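The cardigan, again

I have ripped out the left sleeve of the Isbridge cardigan for the third time, and I would like it noted that I did it calmly, with a cup of tea, and only one word my mother wouldn't have liked.

For those who came in late: I bought the wool in September, at the Dunleavy show, from a woman with a trestle table and a very good line in guilt. It is a fat, sheepy two-ply the colour of wet slate. She told me it would outlive me. I bought a jumper's worth, then went back after lunch and bought two more skeins in case I'd been hasty. By the ball band arithmetic I came home with 2639 metres of the stuff, which is enough to knit the cardigan, a second cardigan, and some sort of cover for the car.

The body went beautifully. Bottom up, in one piece, plain as porridge until you get to the yoke. I did most of it in front of the cricket and didn't look down once between tea and stumps. I should have been suspicious.

The sleeves are where the designer stops being your friend. You pick up at the underarm, you decrease every eighth row, and then there is a sentence which reads, in full, "continue shaping to match body." Match the body how? The body has no shaping. The body is a tube. I read that sentence to Dolores over the phone and she was quiet for a bit and then said, "Well, it's a lovely photo on the front."

First attempt, I followed the decreases as written and got a sleeve suitable for a pool noodle. Second attempt, I decreased every tenth row and got one suitable for a leg of ham. Third attempt was going very well until I tried it on and found I'd picked up two stitches too many at the underarm and made a small pouch. You could keep a hanky in it. I considered keeping a hanky in it.

What I've done now is the thing I should have done at the start, and measured a cardigan that already fits me. It's an ancient Jenov one from the op shop, machine knit, elbows gone, and the sleeve on it is perfect. I've laid it on the spare bed and drawn round it on baking paper like a crime. The decreases will go wherever the baking paper says they go. The designer can take it up with the baking paper.

Other matters. Several of you asked about the needles. They're the Evik ones, the bamboo circulars, and yes, the join does catch. I ran a bit of fine emery board over mine and it's better, though I wouldn't put a laceweight anywhere near it. I've had the steel ones out again for the ribbing and my hands are complaining, so it's swings and roundabouts.

I also washed the swatch, which I know I tell everyone else to do before they cast on. It grew. It didn't grow much widthways, but lengthways it relaxed like an uncle after Christmas lunch. I have therefore taken four rows off the body plan in my head and will be taking them off the real body later, when I've got the strength. The wool itself came up soft and a bit bloomy, and the kitchen smelled of paddock until bedtime. 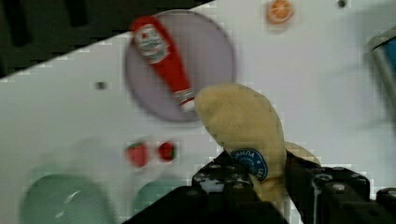
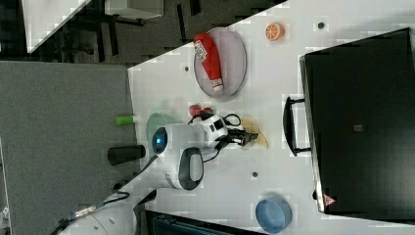

Reginald Blackwood

Next time I should have a left sleeve to show you, or a very clean length of crinkly wool wound round the back of a chair. If anybody has knitted the Isbridge and got past "continue shaping to match body" with their dignity in place, the comments are open. Please include your row counts. Dolores says she is not taking any more calls about it.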